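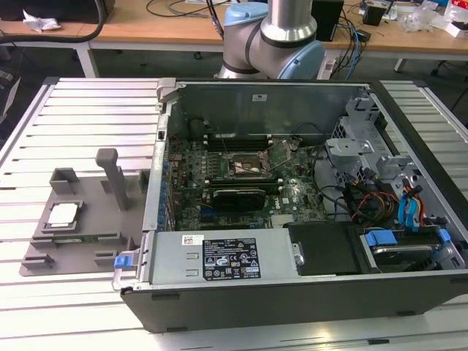
Ivone Siqueira
Workshop manager and reluctant keeper of the equipment budget

November 1, 2022

I've had the Plirer bench kit since June, which feels long enough to have a proper opinion on it, and I know a few of you are trying to get your numbers in before the end of the year. So this is a review of the kit, but it's mostly a review of what the kit ended up costing me once I'd added all the bits I forgot. Learn from my spreadsheet!

Quick background for anyone new. We refurbish and rebuild desktop computers, and I wanted an arm to take on some of the fiddly insertion work: processors into sockets, memory into slots, that sort of thing. We already had the arm. What we didn't have was anywhere sensible to put the job, or anything to hold the parts still while the arm went looking for them. That's the hole the Plirer kit is meant to fill. You get the slatted aluminium tabletop, a gripper finger set, brackets for a fixed camera and a wrist camera, and files so you can print your own fixture plates.

The tabletop first, as it's the best part. It's stiff, it's a nice height and you can bolt things down more or less wherever you like, then change your mind. I change my mind a lot. A desktop tower on its side fits across the middle with enough room left beside it for the fixture plate, and I'd measured that on paper about six times before ordering because I didn't believe it. If you work on anything bigger than a desktop tower, pay for the next size up. Don't try to be clever.

Fixtures are where I expected to be disappointed, and I wasn't. The files are tidy and easy to edit, even for me, and I came to CAD late and grumpy. Our plate is plain grey plastic with a square recess for the processor and raised holders for the other parts. Nivaldo Brito, who does our printing, went through 4 versions before we were both happy with the recess. Too snug and the fingers drag the chip on the way out, too roomy and it sits crooked. Budget for that! Filament is cheap, but the printer was tied up and so was Nivaldo, and neither of those was in my original quote.

Now the cameras. The brackets are fine (a bit plasticky, one thumbscrew has already gone missing, probably into a vacuum cleaner). The lighting is a different story, in that there isn't any. The kit comes with none, and computer cases are full of bare shiny metal. Once the wrist camera gets in close you're at the mercy of whatever is on your ceiling. I ended up buying two diffused lamps from Prindari and moving them about until I'd annoyed everyone. If I were planning it again, lighting would have its own line in the budget from day one, and I'd put it ahead of a fancier camera.

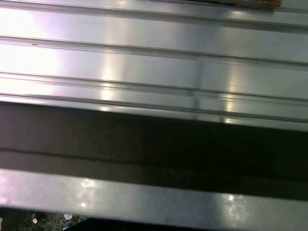
Should a small workshop budget for a wrist camera as well as a fixed one?

Plan on both if you're placing parts into sockets or slots. The fixed camera tells you where the case and the tray are, and the wrist camera helps with the last little bit of the approach, where your fingers and the arm tend to block the other view. If money is tight, buy the fixed one now and make sure the cable run and the bracket for the second are already there.

Right, fingers. The set that comes in the box is black, chunky and perfectly good on a processor, which you want to hold by its sides and keep level. They're also wide. Inside a case you've got drive cages, cables and raised socket hardware all wanting the same space, and I'd check your clearances before assuming the standard set will do. I priced a slimmer pair from Dratamow and decided to wait. Corina Sandu over in purchasing thinks I should have just bought them and saved myself the whingeing, and she may well be right.

A word on what to practise with, because it's a budget line people skip. Bent socket pins are a miserable thing to pay for. We put aside a pile of old machines and dud boards for testing, and I'd do that before you even order the table. Take the side panel off, tie back what cables you can and let the arm learn on something you were going to strip for parts anyway. 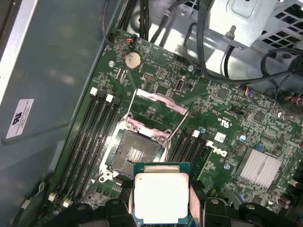 Processor in the standard fingers, socket open on the Dell board.

Setup was quicker than I'd feared. Bolting the top to its frame took over 45 minutes, with two of us and one set of decent hex keys. Calibrating was another afternoon, and I had to ring Plirer once. I got Normunds Siliņa on their support line, who was patient and sent me the right page of the manual (page 9, if you're stuck on the bracket offsets, and yes, it should be much nearer the front).

The thing that really stung was delivery. The tabletop ships as oversize freight and I paid $491 for it, on top of a quote I'd already had signed off. It was in the terms. I hadn't read the terms. Going back to ask for more money a fortnight after approval was not my favourite conversation of the year, so please, get the freight in writing first.

So would I buy it again? I would, with the lamps and the freight in the first quote, and probably the slim fingers too. If you've got a good metalworker in the building you could make the table yourself for less, and I'd be tempted, but I haven't and I couldn't. The fixture files alone saved me weeks of muttering.

Things I'd like from the next version: a spare thumbscrew or three, some kind of lamp mount, and a cable guide along the back edge of the table. Ours currently relies on reusable ties and good intentions.

I've got a blank copy of my budget sheet if anyone wants it. Leave a comment and I'll send it over, freight line included.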